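Replacing the Processor in a Desktop Computer: Project Report

Nundmont Technical College, Computer Systems Practice

1. Aim

The project set out to write and test a procedure for replacing the processor in a used desktop computer. The procedure had to be clear enough for a first-year student to follow without help. Software and operating system work were left out, and so was the choice of replacement part.

2. Background

The college keeps a stock of desktop computers supplied by Steltari for practical classes. The board stays screwed inside its case during class work, so all handling of the processor is done through the open side. The printed guide used until now dates from January and was written for a board lying flat on a bench. It says nothing about reach, or about which parts of the board are close to the hand during the work.

The main area of concern is the socket. It has a metal frame and a thin bent wire lever, and the memory slots are close by. A processor dropped or slid across an open socket can bend the contacts, and that damage is rarely worth repairing.

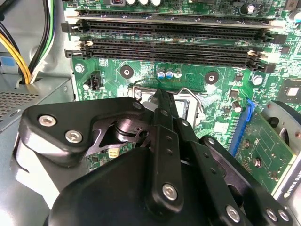

3. Method

Each trial followed the same order of work. Power was removed at the wall and the case button was held in to discharge the supply. The side panel was taken off and the case laid down so that the board was level. The cooler was then removed and old paste cleaned from the processor with a lint-free cloth and isopropyl alcohol.

The retention lever on this board is a silver wire running along two sides of the socket, with a hook at one end. It is pressed down slightly, moved sideways clear of its catch and then raised. The frame must not be forced. If it resists, the lever has not been fully released.

The four memory slots run parallel to one another, stacked closely, with latches at both ends. Memory modules were taken out before the socket was opened. This was not in the old guide. With modules fitted, there was less room for the fingers on that side and the processor tended to be lifted at an angle.

The processor was held by its edges only and lifted straight up. It was never to be laid on the bench. A part waiting to be fitted, or one just removed, went to the fixture plate described in section 4.

A total of 18 trials were carried out. A trial was counted as complete when the computer started and reported the correct processor. The times were taken from release of the lever to its closing.

4. Fixture plate

The plate is 3D-printed in grey. It carries a raised rectangular holder, open on one side, for the processor, and a separate square pocket with thick walls. A U-shaped bracket stands apart from these on the flat area of the plate, and there is a sloping ramp near one side.

The printing was done on the Callholm machine in the workshop. The first version of the holder was too tight and had to be filed. The second was drawn with more clearance and needed no finishing. Wall thickness was left unchanged between versions.

The processor has a green substrate with a silver heat spreader on top. The spreader is the surface that later takes the thermal paste, so it should be free of dust and finger grease before the cooler goes back on. Loose dust can be brushed off. Grease needs alcohol, and the part must then be left to dry fully before fitting. 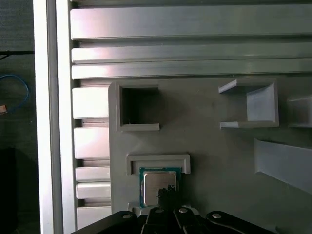

5. Results

The mean time for the 18 trials was 161 seconds. In 3 trials the computer did not start at the first attempt. Two of these were traced to a memory module not pushed fully home, and one to a cooler lead left off its connector. No contacts were bent.

Lifting the lever gave more trouble than expected. Several attempts began by pulling the wire upwards without first moving it sideways. The wording of that step was changed after the fifth trial and the fault did not come back.

6. Limits of the work

Only one type of board was used. Other sockets have a different frame or a lever on another side, and the text of section 3 would need to be rewritten for them. The times include pauses to read the procedure, which were not recorded separately.

7. Recommendations

The memory modules should come out before the socket is opened, and the guide should say so. The step for the lever should be split into press, move and raise. A check of all memory latches and the cooler lead should be added before power is restored. The second version of the holder should be kept as the standard drawing.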